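Favton Twin-Arm Bench Package

Home > Equipment > Bench cells > Twin-arm

Price list June 2018. Prices exclude tax and freight.

The package has two arms, two-finger grippers, a controller and one day of set-up at your site. It suits labs, training rooms and small packing areas handling light, mixed items. The table is not included. Most buyers already have one, and any flat, rigid top will do.

What to budget for
Arms and controller: see quote
Spare finger set: $255
Cable kit, per arm: $50
Yearly service visit: $4000
Lead time: 20 working days from deposit

Planning the floor
Mark the working area before delivery and keep walkways outside it. Allow room behind each arm for cables. If staff will be passing through, talk to us about a scanner or light fence, as neither is in the base price.

Planning the work
Make a list of the items you want handled and send us samples. Soft packets, foil and open cups take more programming time than boxes, and that time is the part of the budget most often left out.

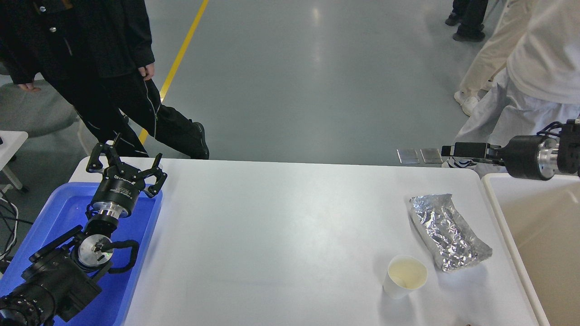 Trays and bins can be whatever you have on hand, provided they stay in the same place from shift to shift. Nindby trays fit our clamps without an adapter. Vunlow trays need one, sold separately.

Finance is available through Krawczyk Leasing over two or three years. Orders placed after the December shutdown notice ship in the new year.

Request a quote | Download spec sheet | Back to Bench cells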